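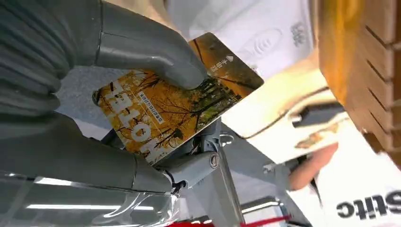 Em defesa dos cartões que não servem para nada

2 de janeiro de 2025

Todos os anos, mal se acabam as rabanadas e se começa a olhar para a casa com aquela severidade própria de janeiro, aparece alguém a recomendar-me que deite fora os papéis. Há sempre um artigo, um programa, uma prima bem-intencionada. E eu, que até sou pessoa de arrumações (gosto de uma gaveta direita como gosto de pão quente), vou concordando com quase tudo: as faturas velhas, os manuais de aparelhos que já cá não estão, as garantias caducadas, tudo isso pode ir. Mas quando chegam aos cartões, eu paro. Os cartões ficam.

Falo dos cartões ilustrados, desses que têm uma fotografia bonita e uma palavra por cima e que vêm parar às nossas mãos por mil caminhos. Uns foram enviados, com selo e carimbo, e esses toda a gente defende, porque são correspondência e a correspondência ainda goza de algum respeito. Os outros, coitados, são os que me preocupam. Vinham dentro de uma caixa, serviam de separador num livro comprado em segunda mão, estavam num expositor ao lado da caixa registadora e dizia-se "pode levar". São esses que os arrumadores profissionais condenam sem olhar duas vezes.

Tenho um de que gosto muito. É uma floresta no outono, troncos finos e escuros e a folhagem toda em amarelo-dourado e laranja, com uns restos de verde numa das pontas, como se o verão ainda estivesse a discutir a saída. Por cima, em letras brancas enormes, lê-se "Hello". Tem também caracteres chineses, brancos, postos em coluna, que eu não sei ler e que nunca pedi a ninguém que me traduzisse. Prefiro assim. Durante muito tempo esteve encostado aos frascos da cozinha, e posso garantir que houve manhãs de chuva em que aquele "Hello" foi a primeira coisa simpática que me disseram no dia.

Dir-me-ão que uma fotografia de árvores se encontra em qualquer ecrã, e maior, e com mais nitidez. Pois encontra. Uma vez pus-me a ver quantas fotografias tinha guardadas no telemóvel e passavam das 2.000, contando com os talões de estacionamento e as receitas fotografadas à pressa em casa dos outros. Não me lembro de quase nenhuma. Do cartão lembro-me sem o ter à frente, da cor, do canto que fui amolecendo de tanto lhe pegar, do jeito que tem de escorregar para trás da torradeira. Um cartão ocupa um lugar, e o que ocupa um lugar obriga-nos a dar com ele, mesmo quando andamos à procura do abre-latas.

Quando visitei a feira de papel antigo de Domdale, já lá vão uns anos, aprendi que há quem leve isto muito mais a sério do que eu. Havia uma banca, a Sarkell, que só vendia cartões sem nada escrito no verso, organizados por paisagem: praias, serras, bosques, neve. O senhor da banca tinha-os em caixotes de ripas de madeira, daqueles da fruta, e passava-os com os dedos com uma rapidez de bancário. Perguntei-lhe se os em branco não eram um bocadinho tristes, por ninguém os ter mandado. Respondeu-me que ainda iam a tempo. Comprei três, evidentemente, e paguei por eles mais do que confessei em casa.

Desde então também eu guardo os meus num caixote de ripas, e deixo aqui a minha opinião, que vale o que vale: é o melhor sítio. As caixas fechadas, com tampa e etiqueta, são muito asseadas, mas são o cemitério dos cartões. Com a tampa posta, ninguém mexe. Num caixote aberto, o ar circula, a mão entra, vê-se uma nesga de cor entre duas ripas e lá vamos nós espreitar. É claro que apanham pó, e que uma vez por outra tenho de os sacudir à janela, um a um, o que me leva a tarde inteira, porque leio todos outra vez.

Reconheço que há um limite. Conheço uma casa em Brarnungate onde já não se via a porta do frigorífico, e os donos andavam à procura do calendário por baixo de quatro camadas de praias tropicais. Isso já é outra coisa, e eu própria, que me deixo levar, estabeleci há tempos que o caixote não passaria dos 100 cartões. Vou em 124. Tenciono tratar disso quando vierem os dias maiores, e sei perfeitamente que os primeiros a sair hão de ser os da publicidade de colchões, que nem na fotografia têm graça.

O que me aborrece nos conselhos de janeiro é a pergunta que trazem sempre agarrada: "quando foi a última vez que usou isto?" Como é que se usa um cartão que diz olá? Usa-se passando por ele. Usa-se quando uma criança o tira do monte e pergunta onde é aquela floresta, e nós dizemos que não fazemos ideia, e ficamos os dois a inventar que bichos lá moram. Usa-se para calçar a mesa, se for preciso, e também já o fiz, com um dos repetidos. E usa-se, de vez em quando, para aquilo a que estava destinado, que é escrever-lhe duas linhas atrás e metê-lo no correio para alguém que não está à espera.

Foi o que fiz no fim do ano com um dos bosques da Sarkell. Mandei-o para uma amiga que foi viver para Kaewsai e com quem já só trocava polegares levantados. Escrevi-lhe pouca coisa, que a laranjeira tinha dado bem, que a rua estava outra vez em obras, que tinha saudades de a ouvir refilar com o trânsito. O selo custou-me mais do que o cartão. Ainda não sei se lá chegou, mas já pus outro de parte, com neve, para seguir antes que janeiro acabe.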